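I got to Heywood on the night the coalition was supposed to be signed, which tells you how good my timing is. It wasn't signed. It still wasn't signed when I left four days later, and by then I'd eaten so many vending machine pretzels that the woman at the front desk of the county building had started waving me through like family.

Quick math, if you haven't been following (and why would you?). The regional assembly has 80 seats. Hayley Rowbotham's Open Counties party won 30 of them in August. Howard Whiteley's Growers' Alliance has enough to get her over the line, and he knows it, and boy does he enjoy knowing it!

They agree on a surprising amount. Schools, fine. The bus contract, fine. I've read the draft deal, all 81 pages of it, and most of it could put a toddler to sleep. The trouble is one paragraph on the Sananeck reservoir, and who gets to set the water price once the thing is full.

"I can give him roads," Rowbotham told me, eating soup out of a thermos lid. "I can give him the deputy's office with the nice windows. I can't give him the water."

Whiteley sees it differently, of course. His voters are out past Ireck, where a bad summer can finish a farm, and he says he didn't spend 40 years in politics to go home and explain a rate hike. He called me twice to make sure I'd written that down.

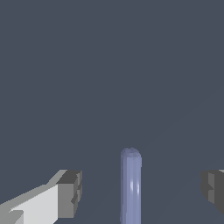 So the talks moved to Mivard, on the theory that a different town might put everybody in a better mood. It didn't, but the coffee improved. Lindsay Halliday, who is mediating, kept both sides in separate rooms and walked the paragraph back and forth between them — I watched her make that trip most of an afternoon, one comma at a time.

Pak-hei Ho, the youngest member of the assembly, thinks they'll settle on an independent price board and argue about who sits on it until spring. Chun-yin Chuang, from Whiteley's side, thinks there'll be another election. They were sharing a bag of chips when they told me this, and they both seemed pretty cheerful about it.

Halliday wouldn't guess. She asked if I had a phone charger she could borrow, and went back in.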